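Kondivus Manipulation Software -- Working Group Minutes
Meeting of 2021-10-06, Clellgate lab and remote 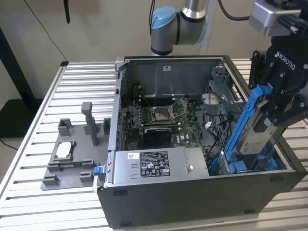 Attendance

Present: Teresa Mendes (chair), Hằng Quách (perception), Hòa Dương (control), Thư Đoàn (planning), Vitória Nogueira (tooling, minutes)
Apologies: none

1. Minutes and open actions

Minutes of the previous meeting accepted with one correction from Thư: the planner timeout was recorded as seconds and should read milliseconds.

Action 31 (Hòa, publish wrench at full controller rate) closed.
Action 33 (Hằng, recalibrate overhead camera after the mount was moved) closed.
Action 34 (Vitória, move recordings off the cell PC) still open. The copy job runs but does not verify checksums. Carried over.
Action 35 (Thư, remove the old approach-pose table from the planner) still open. See item 4.

2. Drive insertion: control

Hòa presented the current state of the insertion skill for hard drives in the blue plastic carriers. The skill has four states: approach, contact search, slide and seat. Approach is position controlled. The other three run under the admittance controller with different gains per state.

The contact search was rewritten. The earlier version swept a spiral in the plane of the bay opening and took the first drop in normal force as a hit. It produced false hits on the edge of the drive cage, where the grid pattern gives the carrier something to catch on. The new version requires the force drop together with a minimum travel along the insertion axis before it switches to slide. Hòa set the minimum travel by hand and would like it to come from the case model instead.

Slide is stable at the current speed limit. At the higher limit tried on Monday the controller oscillated once the carrier was between the rails. Hòa attributes this to the virtual mass being too low for the stiffness of the contact. Teresa asked whether the wrench filter could be contributing, as its cutoff was changed in the same branch. Hòa had not separated the two. Agreed that filter and gain changes go in as separate commits from here on, and that the oscillation is reproduced with the old cutoff before any gain is touched.

Seat ends on a force threshold. Hằng noted that the threshold says nothing about whether the carrier is fully home, only that something has stopped it. Discussion on adding a position check against the expected final depth. Hòa in favor, provided that the tolerance is per case type.

Decision: seat succeeds only if both force and depth conditions hold. On force without depth, the skill returns a new status code, SEAT_SHORT, and the arm holds position.

3. Drive insertion: perception

Hằng reported on bay localization. The estimator fits the case model to the depth cloud of the opened tower, then refines on the edges of the drive cage. The fit is good on the motherboard side of the case and worse at the drive bay. Two causes identified.

First, loose cables next to the drive cage. They are not in the model, they move between runs, and the refinement step treats the nearest strong edge as cage. Hằng has a mask trained on the cable class which removes most of the affected points. The annotated set for it now stands at 2,237 images. The white cables are segmented well. The black ones are missed against the black case, particularly in shadow.

Second, self-occlusion. Once the gripper is above the bay, the fixed camera loses part of the opening, and the last usable estimate is the one taken before approach. Hằng proposed freezing the bay pose at that point and publishing it with its timestamp and covariance, so the control side can decide whether it is fresh enough. At present the node goes on publishing a degraded estimate with no flag.

Thư asked what happens if the tower is nudged after the freeze. Hằng: nothing detects it today. A cheap check would be to track a patch of the motherboard area that stays in view, such as the CPU socket frame, and invalidate the frozen pose if the patch shifts. Teresa considered this worth doing but after the freeze itself is merged.

Decision: freeze on approach, publish with covariance. Motion check goes to the backlog as a separate ticket.

4. Planning

Thư reported that the approach planner now samples wrist orientations around the insertion axis instead of reading them from a table. Planning budget is 700 ms per query. Over the replay suite of 1,000 recorded start states the planner stayed within budget in all but 6. Those six all begin with the arm folded low on the fixture side of the tower, and the path has to climb over the tall post on the fixture plate before it can turn toward the bay.

Two options were discussed:

a) Add an intermediate waypoint above the tower and plan in two segments. Simple, slower on every run.
b) Use the waypoint only as a fallback when the direct query times out.

Hòa asked that the fallback be visible in the log and in the skill result. He had lost half a day in March to a silent retry in the old planner. Teresa agreed.

Decision: option b, with fallback use reported in the result message.

Thư also raised the collision model of the cables. They are currently inflated to a single box that covers part of the bay entrance, and the planner has to be told to ignore the box during the last segment. Hằng can supply a coarse voxel set from the mask output at low rate. Thư will try it offline on recorded clouds first. Action 35 depends on this, as the old table is still used when the box blocks every sampled orientation.

Hòa asked whether the gripper cable is in the self-collision model. It is not. The mounting block is modeled, the connector on it is not. Thư to add a conservative cylinder for connector and bend.

5. Tooling

Vitória gave an update on Lại, the replay tool. It can now load a recording and run the perception and planning nodes against it at the original message times. Control cannot be replayed in the same way, since the wrench depends on the motion. For control the tool only plots commanded against measured values and marks state changes.

Requests from the group:

-- Hằng: step by camera message instead of by wall time.
-- Thư: export a start state from any point of a recording directly to the suite.
-- Hòa: overlay two runs aligned on first contact.

Vitória will do the export first, it is small. Overlay needs a reliable contact marker, which the rewritten search state now provides. Stepping by message is more work than it sounds because two nodes use their own timers. No date given.

Recording format: the bag files still carry the parameter set only as a text dump at start. Changes made during a run are lost. Vitória proposed writing a parameter event on each change. Agreed without discussion.

Build times on the shared runner have gone up again. Vitória suspects the perception image, which pulls its model weights at build time. Hằng to check whether they can be fetched at launch and cached.

6. Interface freeze for Grastton

The Grastton integration branch needs stable message definitions for the bay pose, the insertion result and the fixture frame. Teresa went through the list.

Bay pose: changes as per item 3, then frozen.
Insertion result: gains SEAT_SHORT and the planner fallback flag, then frozen.
Fixture frame: Hòa pointed out that control and planning use different origins for the fixture plate. Control takes a corner of the plate, planning takes the base of the tall post. The offset is hard-coded in two places and the values differ in the last digit. Agreed on the plate corner. Thư will convert.

Teresa wants all three merged before anyone starts on the CPU socket work. Hằng asked whether socket lever detection could go ahead in parallel, as it touches none of the frozen messages. Accepted, on its own branch.

7. Any other business

Hòa: the speed override on the pendant was left at reduced value after a test and the timing figures from the following run had to be thrown away. Vitória will record the override value in the bag header.

Thư: two config files for the cell differ only in the name of the tool frame. One to be deleted. Vitória to confirm which one the launch file reads.

Actions

34 (carried) Vitória -- checksum verification in the copy job
35 (carried) Thư -- remove approach-pose table, after 41
36 Hòa -- reproduce slide oscillation with old filter cutoff
37 Hòa -- depth condition and SEAT_SHORT in seat state
38 Hằng -- freeze bay pose on approach, publish covariance
39 Hằng -- ticket for motion check on frozen pose
40 Thư -- waypoint fallback with reporting
41 Thư, Hằng -- offline trial of voxel cable model
42 Thư -- connector cylinder in self-collision model
43 Vitória -- start state export from Lại
44 Vitória -- parameter events and speed override in recordings
45 Thư -- fixture frame origin moved to plate corner
46 Hằng -- model weights out of the image build
47 Vitória -- confirm and delete duplicate cell config

Next meeting: same time next week, remote only. Hòa to chair.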